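Paying suppliers abroad

Protby buys parts from 183 suppliers, most of them overseas. Until November it paid each one in dollars. Carla Kassab, who runs purchasing, asked for quotes in local currency as well. Many came back lower, as the sellers had been padding prices to cover exchange swings. Bank fees fell too, to roughly $1,494 a month.
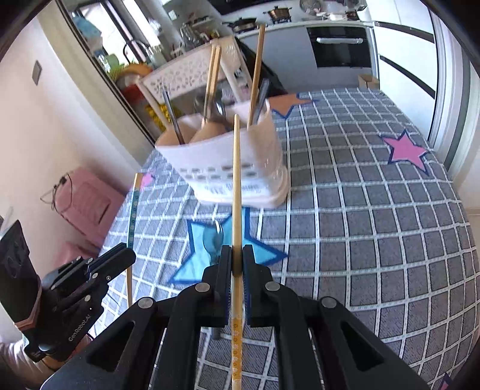
By Soudabeh Moradi

Moradi writes on trade and small exporters from Warnotley.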